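Countertop Handling Cell: Equipment Planning Gallery

Posted 12th September by Perrine Langlois, equipment planning, Likari

Likari is preparing a purchase for a two-arm cell that sorts and places small household items on a kitchen counter. This page collects the pictures that go with the budget request, together with the notes on what each one means for the equipment list. The full request, with quotes from Brelutetti and Cordier, is held by Nabila Kwok in purchasing. Prices are left out of this page while the quotes are open.

The work is light. Nothing in the item set needs a high payload arm, and the first draft of the request, written in June, was oversized for that reason. The revised draft moves money out of the arms and into end effectors, mounting and sensing. Readers who saw the June version should discard it.

Terms used below: "station" means the counter, its back wall and everything standing on it. "Item set" means the trays, lids, pouches, bottles and pots that the cell has to handle. "Cell" means two arms, two grippers, one head camera, one controller and the mount.

Seating a part in a tray

Two-handed work at the counter. A green oval piece is pressed into a hot-pink tray, with the fingers of the right hand on its far edge. A second tray, lime green, stands back against the corner with a pink oval lid tilted up in it.
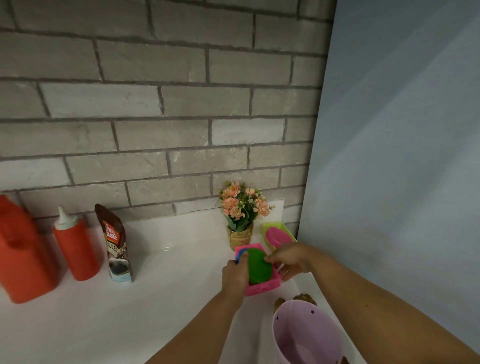
Grippers

The grip on the oval pieces sets the gripper specification. A parallel jaw with hard pads can hold an oval edge, but pressing the piece down afterward is a separate contact and needs some compliance in the finger or the wrist. Brelutetti quotes a jaw with replaceable soft pads. Cordier quotes a three-finger hand at a higher price and a longer lead time. The request specifies the jaw, with the hand listed as an option.

Pads are a consumable and go on the operating budget. The request covers 18 pad sets for the first year. Usage after that will be taken from the maintenance log, and the standing order should not be placed until the log covers a full quarter.

Order both grippers from the same supplier and at the same firmware revision. The two quotes use different tool flanges, so a mixed pair would need an adapter plate on one arm and a second set of calibration values in the controller.

Arms and reach

Two arms are needed. A single arm with a fixture was costed and rejected: the fixture would have to change with every tray shape, and changeover time was worse than the saving on the second arm. Joint torque sensing is required on both. An external force sensor at the wrist is acceptable if the quote includes the cable kit and mounting hardware.

Reach is to be checked from the front edge of the counter to the foot of the back wall. Suppliers should submit a reach drawing with both arms at the back corner at the same time, as that is where the forearms are most likely to interfere. A drawing of one arm with the other parked does not meet the requirement.

The mount is a floor pedestal. Clamping to the counter was considered for the lower price, but the clamp loads could not be confirmed against the countertop. The pedestal adds 44 kg to the shipment and has to be on the freight quote.

Reaching to a basket with the counter in use

The right hand has its fingertips on a blue oval item in a shallow pink basket, while the left is held just over the countertop with the fingers curled down. A yellow-green basket with a pink oval item stands close behind, and a clear lidded tub sits in front of the coffee pouch.

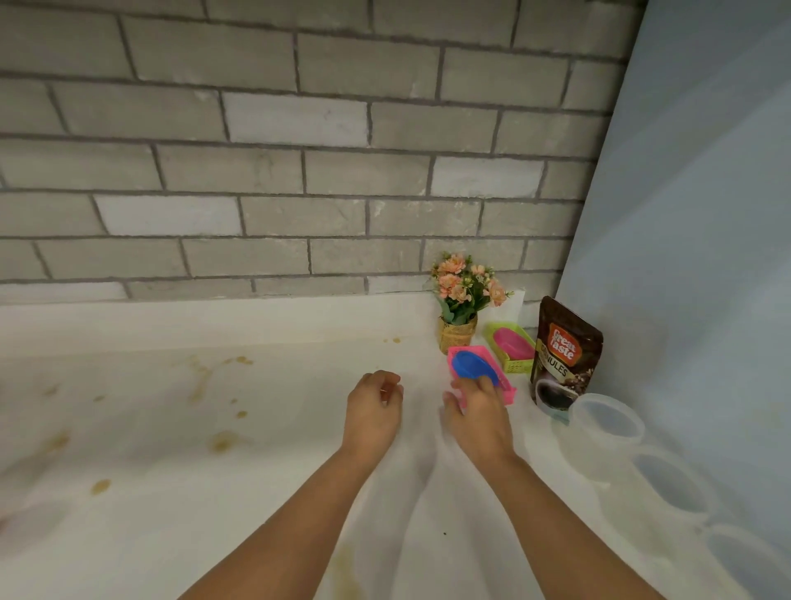

Pink and yellow-green baskets, flowers and coffee pouch at the back corner of the station.

Sensing

The surface is the main sensing problem. The countertop is white and glossy and carries brownish-yellow stains, and the clear tub gives little contrast against it. Depth cameras relying on projected pattern alone should be treated as unproven on this material. Arkent has agreed to lend a stereo unit for 8 days. The trial should cover the clear tub, the open slots in the baskets and the stained areas of the counter, each under the normal room lighting and again with the overhead light off.

Do not clean or mask the counter before the trial. Segmentation has to tolerate marks on the surface, and results from a spotless top would have to be repeated.

One head camera is in the base request. A wrist camera for each arm is listed as an option, to be decided on the trial results. Mounting brackets for the wrist cameras should be bought now in either case; the cost is small and fitting them later means removing the grippers.

Items left out of the request

Custom trays. The cell must work with the trays and baskets already at the station.

Extended warranty on the controller. The standard term runs past the first review, and cover can be added then.

Spare arm. Both suppliers offer a loan unit under the service contract. Check the response time in the contract text before signing.

Schedule

Orders follow in 3 stages. The arms and pedestal go first, as they have the longest lead time. Grippers and pads follow once the flange drawing is confirmed. Cameras are ordered last, after the Arkent trial.

Corrections to the item set should go to Perrine Langlois. Questions on quotes, freight or payment terms go to Nabila Kwok.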